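About the Robotics Club

Lorurstead Robotics Club is the after-school robotics group at Lorurstead School. We meet on Mondays in the upstairs computer room, from the end of lessons until half past five, and the club is open to anyone in Year 9 or above. You do not need to be taking computing as an exam subject.

The club began as a line-following group, with small wheeled robots and black tape on the floor of the hall. Some of that tape is still there. When Ya-wen Chu took over the club she kept the wheeled robots for the autumn term and moved the older members on to robot arms, first a single desktop arm with a gripper and then, when everyone wanted a turn at once, simulated ones. The desktop arm is called Clisov. It was named by a group who have since left the school and would not say why.

What we do

The year has two halves. In the autumn, new members learn to write short programs, wire up sensors and drive a wheeled robot around a course. Most of them will have used block coding before. We work in Python, and the first few weeks are slow for people who have never typed a program out in full. Pupils who already know Python are asked to work on the course itself, which gets rebuilt every year and is usually harder than it needs to be.

After Christmas the club splits into two groups. The hardware group works with Clisov and looks after the workbench. They do the mechanical jobs: new finger pads for the gripper, cable guides, a better way of clamping the base to the table. The simulation group works on Zarov, a kitchen that exists only on our computers.

Members can change groups, and several do. We ask that they finish what they are in the middle of first and write down where they have got to.

The Zarov project

Zarov started as a way of letting more people practise with an arm. It has a worktop, wooden cupboards and a set of appliances, and the simulated arm can be told to do ordinary jobs in it. Opening a cupboard was the first job. Moving a cup was the second, and took most of a term. The present one is the coffee machine.

The task is written on the whiteboard as "cup under spout, press button, take cup away". Each part of it is worked on separately and has its own folder. A member picks a part, writes or edits the code for it, and leaves it to run. Last year the group ran 3,000 attempts at the first part alone, of which 923 ended with the cup standing upright in the right place. That sounds poor, and at the start of the year it was. Nearly all of the good runs came after Wai-kit Yeh changed the way the arm approached the machine, so that it came in low and straight under the overhang, where it had been reaching down and catching the top housing.

The views we use most come from a camera fixed to the arm itself. It shows very little of the kitchen when the gripper is close to something, and new members find it confusing. We make them use it anyway, as well as the wider view, and after a week or two they can tell where the arm is from the line of the cupboards.

The button is still a problem. The display on the machine is set at an angle to the arm, and a fingertip that is right for one icon can easily be wrong for the next one along. Yu-ting Tai is working on that part this year and has asked that people do not move the machine in the shared file without telling her.

No coffee is made. We are often asked at open evening.

Competitions

We enter the Goicoechea Cup each spring in the schools section. Teams have up to four members and are given a sealed task on the day, with the morning to plan and the afternoon to run it. There is a simulation round and a hardware round, and a team can enter one or both. We enter both when we have enough people.

Our best result so far is second place in the simulation round. In the hardware round we have been in the middle of the table every time, mainly because of the journey — the arm has to be recalibrated after a coach trip, and we have never been quick at it. The hardware group now practises unpacking and setting up against the clock in the weeks before. This is not popular, but it has to be done.

Selection for the teams is made by Ms Chu in February. She looks at attendance, at the notebooks and at whether someone can explain their own code to a person who has not seen it. Being the best programmer in the room does not guarantee a place.

Notebooks

Every member keeps a notebook, on paper. The rules for it are short. Write what you changed, what you expected and what the arm did. Do not tear pages out. If a run fails, stick in a printout and say which file it came from.

The notebooks stay in the cupboard by the door between meetings and can be taken home in the holidays.

Who runs the club

Ya-wen Chu teaches design and technology and is the member of staff in charge. All questions about places, consent forms and trips should go to her.

Yee-man Kuo is the school's IT technician. He looks after the computers, sets overnight runs going and stops them before lessons start. Please do not switch off a machine with a yellow card on the keyboard.

Oi-ling Huang is a former member, now studying mechanical engineering, who comes back in the holidays to help the hardware group. She built the first version of the gripper pads and is fairly rude about them now.

Wai-kit Yeh and Yu-ting Tai, both in Year 12, are this year's student leads. Wai-kit leads on simulation in general and edits the club newsletter, and Yu-ting runs the beginners' table in the autumn term as well as her own part of Zarov.

Joining

New members can join in September or January. The beginners' table has 12 places. If it is full we keep a waiting list, and places do come up after half-term when the football fixtures start.

There is no charge for the club. Members going to the Goicoechea Cup pay a share of the coach, and the school can help with this — speak to Ms Chu privately or ask at the office. Bring a pen and something to eat. Food stays in the corridor, away from the keyboards and the bench.

Parents and carers are welcome to visit at the last meeting of each term, when the groups show what they have been working on. Recent newsletters can be collected from the school office or from the rack outside the library.

From the newsletter 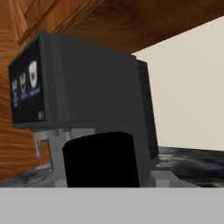 Club Newsletter, Issue 12, page 4

Zarov, view from the arm at the coffee machine. The black cylinder is under the machine's overhang and the grey band along the bottom is our own gripper. The three cup icons are on the panel to the left. Anyone working on the button part should use this view to check their angles, and should ask Yu-ting before saving over the shared file.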